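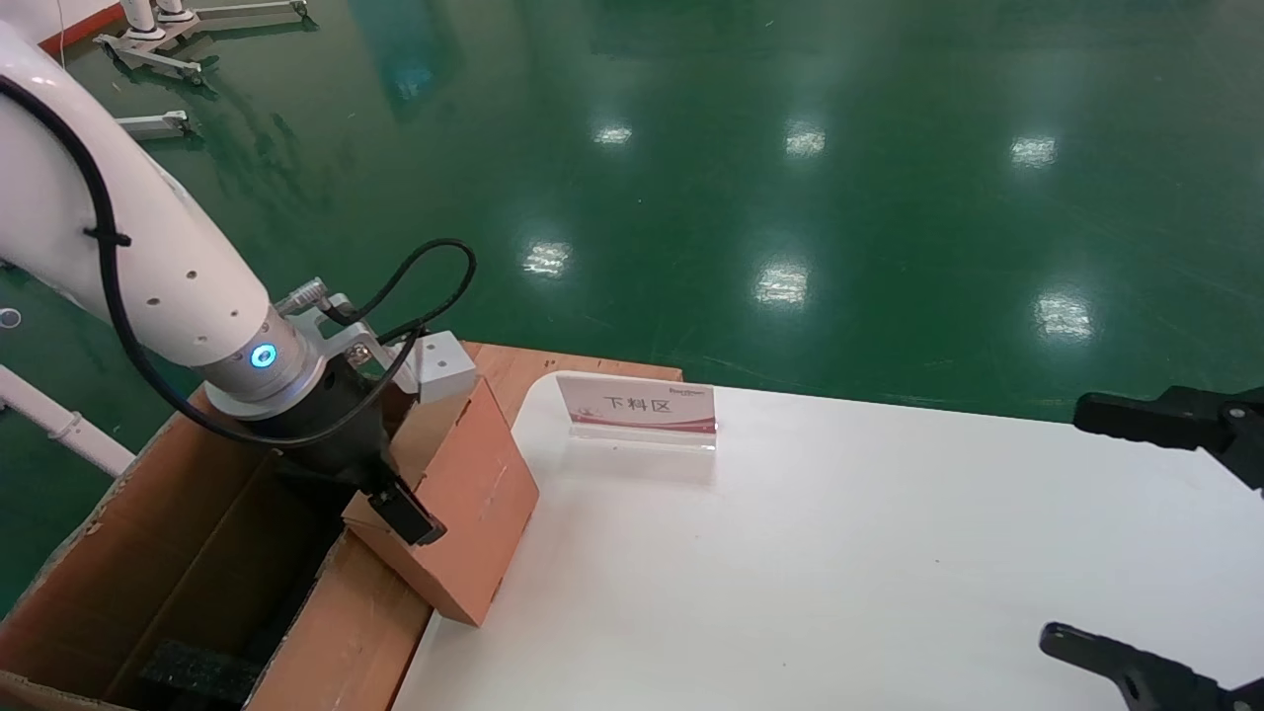 How to Close a Cardboard Box So It Stays Closed

Everyone believes they can close a box. I believed it too, until I opened 155 returns in one April and found most of them held shut by hope.

Start with the foam. Whatever goes in the bottom should lie flat and stay put when you tilt the box. If it slides, cut a bigger piece.

Now the flaps. Fold the two short ones in first, then the long ones. Press each flap along its crease, close to the hinge. Pushing on the outer edge bends the cardboard somewhere in the middle, and you will be looking at that bend for the rest of the job. A stiff flap can be folded all the way back and held for 15 seconds, after which it usually gives up the argument.

Give the flaps room. If your box sits beside another table, pull it clear before you fold, or one flap will end up resting on the neighbors.

Tape the center seam with 2 strips, running each a hand's width down the sides. Bok-nam Yang, who trained me at Skonside, wanted the tape rubbed down with a thumb, end to end, and would check.

Do not weave the flaps over and under each other. It looks clever and it holds until somebody lifts the box.

Label goes on top, clear of the seam.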